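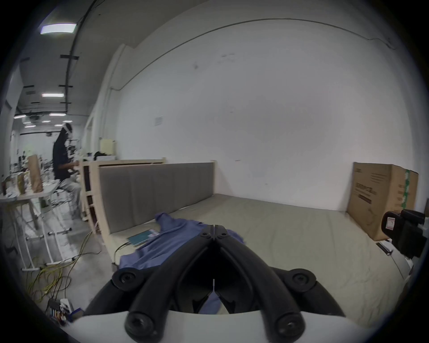 Prellumwood wrote back on the cloth set before I had the log open this morning: the pickups are fine, the releases are not, and would we please stop ending episodes while the fingers are still closed. Their words were that a policy trained on the June batch "learns to grab and then has no opinion." They want the open fingers and a short retreat in every episode from now on, or they will drop the episode at their end without asking.

November 2021. Bed station, cloth tasks, hand-held gripper.

Checked the complaint against our own files before replying. It holds. The June instructions said to stop recording "when the cloth is in place," and operators read that as the moment the cloth touched the target. Trigger still squeezed, stop button pressed with the other hand. The trimming script then took a further half second off the tail, so even the operators who did release lost it. Two causes, both ours.

State of the set as of this morning:

Target for the cloth block: 2,000 episodes
Recorded: 1,882
Passed pose tracking and sync: 1,726
Of those, with a full release in the last second: not known yet, see below

The difference between recorded and passed is mostly tracking loss. I had been blaming the gripper mount. After going through the failures I think it is the wall. When the operator works toward the head end and angles the tool up and to the right, the view fills with white paint and there is very little for the tracker to hold on to. Episodes done facing the open side of the room almost never fail. The long view down the hall, with the ceiling lights and the beams, gives it plenty.

Options considered for the wall:

a) Print texture sheets and tape them up. Cheap. Puts the same pattern behind a large share of the data, and Prellumwood has asked us before not to do this.
b) Move the bed away from the wall. Half a day lost, and all the station calibration goes with it.
c) Keep the bed where it is and start every episode with a slow sweep of the room before the reach, so that the map is good by the time the wall comes up.

Going with (c). Tried it on 200 episodes yesterday afternoon with the sweep added. Tracking held on all but a few, and the few were ones where the sweep was rushed. The sweep gets trimmed before delivery, so it costs disk space and operator time and nothing else.

Release detection. Wrote a check on finger width: find the last closing, require an opening after it to at least the starting width, then require the tool to move away from the contact point and stay open until the end of the file. Thresholds are a guess for now. Thin fabric is the problem – the fingers close nearly all the way on a single layer, so width alone says very little about whether anything was held. For the release check that does not matter much, as only the opening is tested. For a grasp check it would. Leaving grasp success to manual review.

First run of the check crashed on files from the older firmware, where width is stored as a fraction of full travel and not in millimeters. Patched the loader to read the header version. Running again overnight on the full 1,726.

Task definition, revised. Old text is void.

1. Cloth starts crumpled on the mattress, anywhere the operator can reach without stepping. Do not smooth it first.
2. Start recording with the fingers open and the tool clear of the cloth.
3. Slow sweep of the room, left to right and back.
4. Approach, pinch one layer or a fold, lift, move, put down.
5. Open fully. Wait one breath.
6. Back off a hand's length with the fingers open. Stop recording.

On step 4, "one layer or a fold" is deliberate. We argued over whether to separate these into two tasks. Nzioka's labels keep them together, and the videos are hard to split afterward in any consistent way. Together it stays.

Objects near the cloth. Some operators have been clearing the mattress before each take and some have not. Checked with Prellumwood: they prefer the clutter. A notebook half under a fold is a useful case, as the fingers have to take fabric without taking cover and pages too. So leave small flat things where they lie, and shift them now and then between takes. Nothing with a hard upright edge near the approach path, though. The left finger tip on tool 2 already has a nick in it.

Color. Blue cloth is overrepresented. It is the one that tracks best against the khaki mattress and people reach for it. From Wednesday the cloth comes off the shuffle list and gets swapped every ten takes, whether or not the session is going well. The pale ones will give poor contrast and that is fine. Prellumwood has not asked for pretty data.

Cables. The yellow runs on the floor have drifted toward the bed again. Stepping over them shows up in the pose trace as a bump in the vertical axis, sometimes in the middle of an approach. I found a run of takes from one session with the same bump in the same place. Not a reason to reject, but it is noise we are putting in ourselves. Need to reroute behind the table or get a cover strip.

Exposure. Auto exposure swings when the view passes from the ceiling lights to the mattress. With the sweep added this happens at the start of every episode, so it should settle before the reach begins. Looked at the first second after the sweep in a handful of files: settled in all of them. Considered locking exposure and decided against it. The tools go to Clarnmont next and the light there is different at every station.

Storage. Bandwood drive is at the point where a full day of recording will not fit beside the June raw files. June raw can move to cold storage once the re-trim is done. Do not move it before. The re-trim needs the untrimmed tails, and those exist only in raw.

About the re-trim: for June episodes where the operator released before pressing stop, the missing half second is recoverable. For the others there is nothing to recover and they should be marked "no release" and kept. They may still be of use for the pickup alone. Will offer them to Prellumwood as a separate folder and let them decide.

Reply sent to Prellumwood at noon with the revised steps and the trimming error spelled out. They accepted the separate folder. They also asked for the sweep to be left in on a small subset, to see how their own tracker handles it.

To do:
– read overnight results of the release check, set thresholds
– change tail trim to zero in the config, both machines
– print new task steps, take the June sheet down
– replace left finger, tool 2
– reroute yellow cables
– pick the subset for untrimmed delivery
– June raw stays on Bandwood until re-trim is signed off

Added later: tool 1 drops its width signal for a few samples whenever the trigger is let go fast. Looks like a debounce setting in the firmware. It will trip the release check on episodes that are fine. Let the check interpolate across gaps that short and log each one by file name.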